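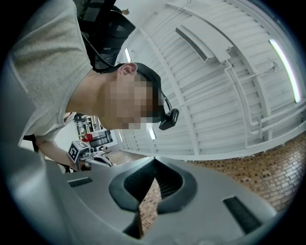
*Leaning in close, gray T-shirt weather indoors.*

## Open day at the Triantafyllou hat works, Flandus

October 23, 2024

I have wanted to see a felt hat being made since I was a kid digging through my grandfather's closet, and the Triantafyllou works in Flandus finally opened its doors to the public again (first time since they moved the dye room!). I took the early train, walked up from the river with a bag of rolls, and was in the courtyard well before the gate opened.

Tours go in small groups. Ours was led by Aníbal Tavares, a finisher who has been there long enough to have trained half the people we met. He started us in the blowing room, where the raw fur is cleaned and fluffed, and it is LOUD. The fur then goes onto a perforated cone, hot water hits it, and you get a floppy, enormous thing that looks like a ghost costume for a toddler. From there it gets rolled and shrunk in hot water again and again until it's tight enough to become a hat. Aníbal handed a cone around and let us all pull at it, which would have torn it for sure an hour earlier in its life.

The blocking room was my favorite by a mile. Shelf after shelf of wooden blocks, some dating back 80 years, with the sizes stamped on the bottom and the style names written in pencil. I found one marked "Pudano" and asked, and it's a narrow-brimmed town hat they last sold in my mother's day. Wen-hsiung Tai steamed a body and pulled it down over a block while we stood there with our mouths open. It took him maybe two minutes, cord and all, and then he did a second one slower so we could follow his thumbs. The smell is wet wool sweater plus hot iron, and I loved it.

After that came the brim cutting, the sanding (very fine paper, very light hand) and the sewing benches. The sweatbands go in last. I could have spent the whole afternoon watching the ribbon bows get stitched; there's a little twist before the final knot that I still can't copy at home, and I have tried.

A few notes if you go:

- Entry was $3, paid in cash at the gate.
- The stairs to the blocking room are steep and there's no elevator. You can watch a film of that part downstairs.
- Dress light. The steam rooms are hot even in October.
- The seconds shop is across the yard. Most hats were $70, and I bought a dark green Fliroda with a tiny flaw under the ribbon that I've already lost track of.
- Coffee is good, cake is better, and the walnut one goes early.

The next open day is planned for February, and they said the dye room will be on the route by then. I'm going back for that, and for a brush, which I forgot to buy. Bus 69 stops right outside the gate, so skip the hill if your knees are anything like mine.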